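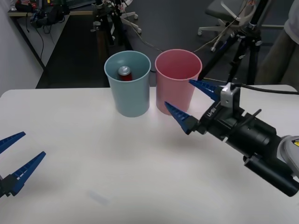
Equipment requests for the next budget year open in October, and the largest item on our list is a second two-arm station for the Menon room. We have one station now, and three groups want time on it. The arms themselves are the easy part of the request to write. Most of what gets forgotten costs far less: the fingers on the grippers, the brackets, the cable that has to get from the bracket back across the table, the stands and tripods behind it. Cups and a drink can are the cheapest things in the room and can come out of petty cash. Everything else needs a line of its own in the request.

The last time we bought equipment at this scale, the quote covered two arms, two grippers and a controller. It did not cover the table, the mounting plates or spare fingers. Those were bought one at a time over the following months, from three different accounts, and the station was not in regular use until they had all come in. The finance office has asked us to put everything on a single request this time, and we agree with them.

What goes on the request

Arms and grippers. Two arms, two parallel grippers and the wrist hardware to join them. We are asking for the same model we already have. A cheaper arm was quoted by Stadine, and the price was good, but mixing models would mean two sets of spares and two sets of training notes. The difference would be gone within a year or two.

Fingers. Soft ribbed fingers wear, and they should be budgeted as a consumable. Please plan on two spare pairs per gripper at the time of purchase, with a yearly reorder after that. They are a small cost, but a gripper with a torn finger is out of service until the replacement comes, and our last order was slow.

Table. A plain matte white top, same as the current one. Groups that use cameras have asked for this specifically — a glossy surface throws reflections and a patterned one makes their work harder. The top should be deep enough that both arms can reach the middle without either base sitting on the edge.

Cable management. Put $500 on the request for cable carriers, sleeves, ties and floor covers. This line was cut from the last request as unnecessary, and we have been buying the same things in small lots ever since.
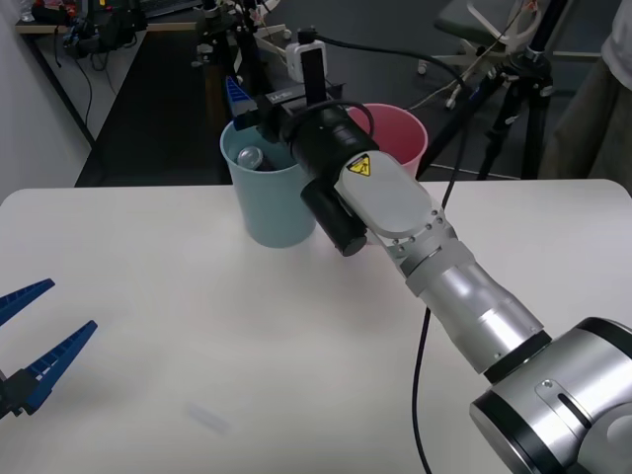
Sensors and wrist attachments should be listed separately from the arm, with their own part numbers. They are often ordered from a different supplier and arrive on a different schedule. If they are bundled into one line and one part is delayed, the whole line stays open and receiving cannot close it. Ask the supplier for the weight of each attachment as well. The rated payload of an arm covers everything bolted to the wrist before it picks anything up, and a group that adds a heavy unit later may find there is less left over than they planned for.

Floor space is the other item that belongs in the plan from the start. The room was measured in the spring. With the desks where they are now, 88 square feet is free along the inner wall, and the second station will take most of it once the clearance zone is marked. Chairs, tripods and stands will have to share what is left. If your group keeps a stand in the room, tell us whether it needs to stay there all year.

Operator controls

The first station is run by hand a good part of the time, with a person standing at a control device and guiding the arm through the task. Groups that work this way need room for the operator as well as the robot, and a clear line of sight to the table. They also need a control device for each arm they intend to guide. These have been left off requests in the past on the assumption that they come with the arm. In our case they did not. Esarura builds the ones we use and will quote them together with stands and mounting hardware, but the quote has to say so.
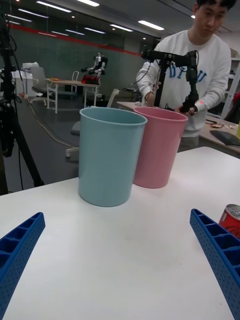
Timing and approval

Requests above the department limit go to the Brandotness capital fund, which reviews them once a year. The fund pays up to 95 percent of the approved total, and the remainder comes from the groups that will use the station, split by expected hours. Each group should send us its best estimate of hours per week. Please do not round up to be safe, as the estimate sets your share.

Quotes must be current on the day the request is submitted. Most suppliers hold a price for a limited time, so a quote collected over the summer will probably have to be reissued. Ask for delivery, installation and on-site setup as separate figures. The fund covers the first two and has not covered the third in past years.

Service contracts are paid out of operating money and should not appear on the capital request. We will carry the contract for the second station on the same account as the first.

Send your hours, any special mounting needs and your list of attachments to the equipment desk by 30/05/2024. A draft of the full request will be posted on the shared drive afterward, and groups can send corrections until it is submitted. Booking for the current station stays as it is in the meantime — half-day blocks, with the sign-up sheet on the door.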